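Paying to see who liked you – worth it?

mapplebeck_lad
Been on Terkivico since February. Free account, 8 matches, two actual conversations and one date, which was fine but went nowhere. The app now says 200 people have liked me and I can see them if I pay. Has anyone here done it and did you meet anyone?

Kwadwo Ametepe
I paid for a month. Most of the likes were from people miles away, and a fair few hadn't logged in for ages. I matched with seven and three replied. I wouldn't do it again.

quietpint
Disagree with Kwadwo. I paid and met my girlfriend in the second week. She was already in the list and I'd never have got to her by swiping. It depends where you live. I'm in Kikorham and there are plenty of people on it here.

mapplebeck_lad
Mapplebeck is a lot smaller than Kikorham, so that might be the problem. Did you change your profile at all, or just pay?

quietpint
Just paid. Same four photos, same bio.

Xiaoyan Lü
I'd sort the profile out before spending anything. Tell us what your bio says. If it's "ask me" or a list of films, people have nothing to reply to. I rewrote mine to mention what I do at weekends and the messages got longer straight away. Also, suggest meeting sooner. I used to chat for a fortnight 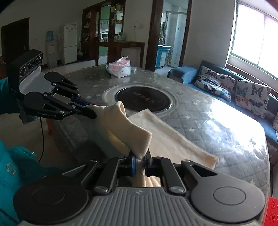

and by then one of us had usually lost interest. Now I ask after a few days – coffee, an hour, somewhere near a station. Some say no and that's fine.

Kwadwo Ametepe
A few days is too quick for me. I like a phone call first.

Xiaoyan Lü
A call counts. I meant don't leave it at typing.

skitavlow_sue
Check the renewal date if you do pay. Mine rolled over for a second month and they wouldn't refund it.

mapplebeck_lad
Thanks all. My bio is a list of films. I'll rewrite it tonight and leave paying for now.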